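# Policy only grasps the corner of a propped-up frame. Is my 46 percent real?
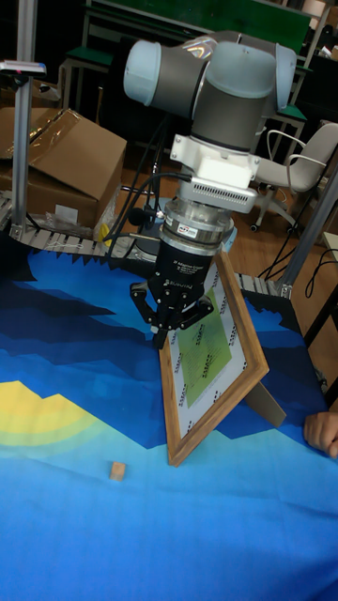
**Posted in: Dritgate Robotics Club › Manipulation Methods**

I'm trying to reproduce the main result from the Kairys write-up, the one where they train a grasping policy on demonstrations and claim it learns to pick up "thin upright objects" from any reasonable approach. My thin upright object is a wooden picture frame on its easel back. My gripper is the Robotiq three-finger. My patience is a consumable.

After 300 demonstrations the policy succeeds on 46 percent of trials, which sounds like a respectable start until you watch it work. It comes down over the top left corner of the frame every single time. If the frame is turned so that corner is easy to reach, it does fine. If the frame is turned the other way, it still goes for the same corner, misses, and closes on air with total confidence.

What I've tried so far:

- Retraining with 2 different random seeds. Same corner.
- Swapping the printed sheet inside the frame. Same corner.
- Longer training. Same corner, slightly faster.

The table has a big printed mat on it with blue mountains and a yellow sun, and I've left a small wooden block lying on the mat as a second target for later. A person sets the frame back up between trials by hand. I use Lodeck for logging and replay, stock settings.

So two things. Is the 46 percent a real number I can put in the report, or is it just measuring how often I happen to set the frame down nicely? And how do I get the policy to consider that the frame has other corners?

– **cornered_again**

---

**mossbank**

Did you calibrate the camera? Uncalibrated cameras cause most problems. I had a bad grasp offset last October and it was the camera. Also three fingers is too many for a picture frame. Use two.

---

**Edgars Hunt**

I've been through this with a different flat object (a clipboard, don't ask) and I'd leave the camera alone for now. A calibration error gives you a steady offset in one direction. You have a gripper that goes to one specific spot on one specific object and does it well when the spot is available. It has learned something. It just learned less than you hoped.

First, look at your demonstrations. Replay them in Lodeck with the end pose plotted on top of each other and see where the fingers finish. I'd bet lunch that whoever did the demonstrating picked the top left corner almost every time, because it was comfortable. People are terribly consistent when they're bored. Mine all went to the clip end.

Second, the mat. You have a landscape with a large yellow sun on one side of it. That is a wonderful landmark for a network that would like to avoid looking at the frame. Run a small test where the frame stays put relative to the arm and you slide or rotate the mat underneath. If the success rate drops, the policy has been steering by the sun like an old sailor. Then cover the mat with plain cloth and run it again.

Third, the resets. Your trials aren't independent of the person doing them. If the same hand puts the frame back, it will drift toward the placement that worked last time, without anybody meaning to cheat. Write out a list of positions and angles in advance, shuffle it, tape marks on the mat, and have the person follow the list with no opinion about it.

As for the number: report it, but split it by frame orientation. One average over "easy corner" and "hard corner" placements mostly tells the reader what mix you used. If it's near perfect on one side and near zero on the other, that's a much more interesting result than 46 percent, and it also happens to be a fair criticism of the Kairys protocol, which as I read it never says how the objects were placed.

For the fix, I'd collect a smaller fresh set where the grasp location is assigned to the demonstrator before each one. Mirroring the existing data is tempting, but watch out – the three-finger hand isn't going to mirror as politely as the picture does, and the easel back sticks out behind, so some of those mirrored approaches will run straight into it.

---

**grelance_user_b**

Following, same thing here with the Grelance baseline and a cereal box. Edgars, the mat thing got me too. I rotated ours a quarter turn and the arm went and tried to pick up an empty patch of table, very gently.

Did the cloth fix it for you or did you have to retrain?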